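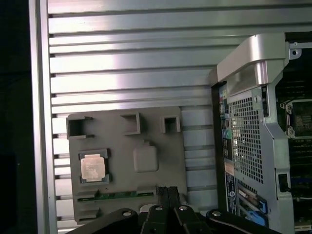
Soledad Arrieta signed in at the Ostora gate at ten past nine and got a visitor badge with the wrong company on it. She wore it anyway. The woman at the desk told her to follow the yellow line to Bay 7.

Eleven people were already standing behind the rope. Kjell Bakke was talking. He had run the repair floor before the arms came, and now he ran the open days.

"This cell strips old workstations," he said. "Processor out, memory out, each part into its place on the tray. Then it builds up the next one. We did 289 machines in May."

"How many did people do before?" asked a man in a blue jacket.

"More," Kjell said. "But they didn't work nights."

Soledad had been one of those people. She had worked the second bench from the window for six years. The window was still there. The bench was gone, and the cell stood on its bolt holes.

Lærke Bach, the technician, started the run. The arm moved over the tray and stopped. Its fingers closed. It waited there long enough that a boy in front asked if it was broken.

"It's looking," Lærke said.

"At what?"

"At the memory. It wants to be sure."

It lifted the green strip out of the tray and carried it across to the open computer. It lowered the strip, pushed, and backed away. Lærke bent down to check the slot.

"One clip's not shut," she said. She wrote it down on a sheet and reset the arm.

Soledad knew that model. The far clip always stuck. You had to press the end of the stick with your thumb first, then the middle. She had shown that to every new hire on the floor.

The others went on to the coffee. She stayed at the rope.

"Press the end first," she said.

Lærke looked up. "Which end?"

"The one by the handle. Then the middle."

Lærke looked at the badge, which said Skovance, and then at Soledad's face. She typed for a minute and ran it again. The arm took the strip over, pressed at the end, and pressed in the middle. Both clips came up.

"Who are you with?" Lærke asked.

"I used to sit here," Soledad said.

Lærke pulled the sheet toward her and turned it over to the blank side. "What else sticks?" she said.

Soledad ducked under the rope and told her about the fan plugs.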